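Perte de prise en tenue longue : le défaut venait du calcul de largeur

Publié le 23/3/25

Je reviens sur la panne qui m'a occupé une bonne partie du mois, parce que deux lecteurs m'ont écrit avec le même symptôme. La pince est une Fletura à deux doigts souples nervurés, version à main, utilisée pour enregistrer des prises sur des objets courants. Le logiciel de suivi est Ruddock, branche stable.

Symptôme : l'objet est saisi, la largeur d'ouverture se stabilise, puis au bout d'un temps variable la valeur publiée saute de 4 mm sans mouvement des doigts. En lecture simple, c'est gênant. En rejeu sur le bras, c'est dangereux : la consigne suit le saut, le bras rouvre la pince et l'objet tombe. J'ai perdu une tasse comme ça, et le bord d'un doigt a été entaillé dans l'affaire.

La souris est un bon objet de test pour ce genre de défaut. Coque rigide, flancs inclinés, arrière lisse et brillant : la moindre variation d'effort se traduit par un glissement. 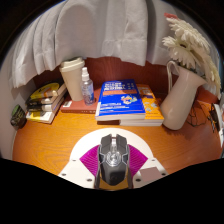
Un serrage plus fort suffit-il à masquer le défaut ?
Le serrage n'y change rien, puisque l'erreur est dans la largeur mesurée. On écrase un peu plus les doigts souples et le saut se produit quand même, avec la même amplitude.

J'ai d'abord soupçonné la mécanique. Démontage des deux doigts, contrôle du jeu, resserrage des vis du support. Aucun effet. Ensuite l'alimentation, puis le câble, remplacé par un câble court de chez Pusidport. Aucun effet non plus, à part un bureau mieux rangé pendant une soirée.

C'est Beca Bellis qui m'a orienté vers l'horodatage. Dans le journal, chaque saut coïncide avec une image manquante, et l'image suivante est traitée avec l'ancienne estimation de pose. Sur un enregistrement complet, 1 471 images, j'ai relevé 2 sauts, tous les deux juste après un trou dans la séquence. Le filtre interpole sur un intervalle faux et la largeur part avec. 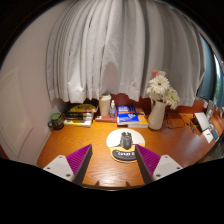
La correction tient en peu de lignes. Si l'écart entre deux horodatages dépasse 30 ms de plus que la période nominale, on rejette l'interpolation et on garde la dernière largeur valide. Si le trou se prolonge, on lève un défaut et le bras s'arrête en maintenant la pince fermée. J'insiste sur ce dernier point : le comportement d'origine était de publier zéro en cas de doute, valeur que mon contrôleur interprète comme une ouverture complète. Mauvais choix par défaut, et c'est le mien, il traînait dans un fichier de configuration recopié du banc Trarkstead.

Purificación Esteban a relu le correctif et a demandé un test de plus, avec suppression volontaire d'images au milieu d'une prise. Il passe. J'ai aussi ajouté une limite de vitesse à la réouverture, indépendante du suivi, appliquée côté bras.

Reste à comprendre l'origine des images perdues. Le tampon d'écriture me paraît suspect – il se vide par à-coups quand le disque est presque plein – mais je n'ai pas encore de mesure propre. En attendant, vérifiez ce que votre contrôleur fait d'une largeur nulle avant de lancer un rejeu.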